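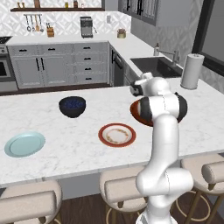 Faren says setup in the simulator is a waste of a day, just bolt the arm down and jog it. I hear that alot. I think it's wrong.

Look at what we get from one rendered kitchen. Base height against the stools, reach past the crockery — all checked before anyone picks up a spanner. Our last cell had 400 lines of offsets, 84 of them stale. Painful.

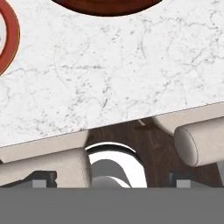

Check the gripper view first

Everyone leaves it till September, then panics. Wrist view wants marble, plate rim, some chair, and the jaw tips low down. If the grey band eats too much, move the camera mount, dont patch the software. Two minutes. And do it again after every tool change — yes, every one.

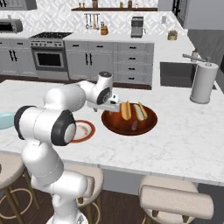
Gripper over the back left rim of the bowl, hot dogs inside.

Set it up properly or keep repairing it. I know which I'd pay for.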